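I nearly didn't go. The open day at Gomano was on a Friday, it was lashing, and the email said to expect "light refreshments", which in my experience means one packet of pink wafers between sixty people. But Caoimhe Coughlan had put my name down as well as her own and she was driving, so off we went to the industrial estate with the wipers going full tilt.

I'm so glad I did! I've been writing here on and off about machines for years (mostly the sort that dig holes, I admit) and I'd never stood next to a robot trying to do the laundry.

You sign in, you get a sticker, and you're sent round in groups. Ours started in the big hall with the pallet stackers, which were loud and quick and very impressive, and I took about a hundred photos of them that are all blurry. Then there was a stop at the McGrath stand, where a very patient young man let everyone have a go at steering a little trolley with a joystick. I drove mine into a table leg. Caoimhe parked hers perfectly and has mentioned it several times.

The shirt folding was upstairs, in a side room, and it was the bit I'd come for. Two white arms, a table with patterned walls round it, and a T-shirt. Senan Brennan was running the session and he talked the whole way through in a lovely calm voice, a bit like snooker commentary.

What he told us, as far as I could scribble it down, is that cloth is a horrible thing to give a robot. A box is the same box whichever way you pick it up. A T-shirt can land in any shape at all, and half of it is usually hiding under the other half, so the arms have to work out where the collar and the hem have got to before they can do anything sensible. They've recorded 3,762 goes at it so far, and 266 of those were in the last month alone.
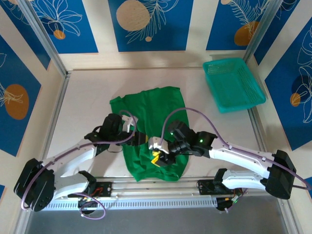
Mairéad Heffernan wanted to know why they didn't just build a machine that folds shirts, the way the big laundries do, and be done with it. Senan said that was a fair question and he gets it every time. A folding machine folds, and somebody still has to feed it. What his lot are after is a pair of arms that could fold a shirt in the morning and then be taught to pack a bag or lay out a tray in the afternoon, with the same hardware and no new tooling. Mairéad said she'd believe it when she saw the tray, and fair play to her, I thought.

I asked about sleeves, being a person who has never once folded a sleeve properly. Sleeves are bad, apparently, but dark shirts are worse, as the folds hardly show up on the cameras. I'd never have thought of that. He also said the slow speed is a choice. They could run the arms a good bit quicker, only then a small mistake turns into a big one before anyone can stop it.

And it is slow, I should warn you, if you go along expecting something like the videos. There's a lot of hovering. You find yourself leaning forward and willing it on, and at one point a whole row of grown adults went "ooooh" together over a bit of green cloth. I was one of them.

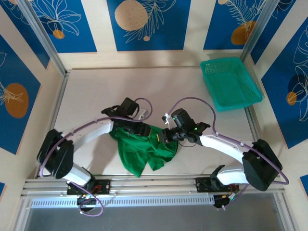 *Both grippers over the shirt, upstairs at Gomano.*

Afterwards we had tea (and proper scones, I take back what I said about the wafers) and I got chatting to Saoirse Fahy about how you'd ever get one of these into an ordinary house. Her view was that it'll be hospitals and hotels long before it's my utility room, and that the price has a long way to fall. I'd settle for one that pairs socks.

There were 141 of us through the door over the day, according to the board at reception, and they're hoping to run another in April with smaller groups, 28 at a time. I'd say go for an early slot if you can get one, and bring a coat, because the car park is a fair walk from the door and there's no shelter at all.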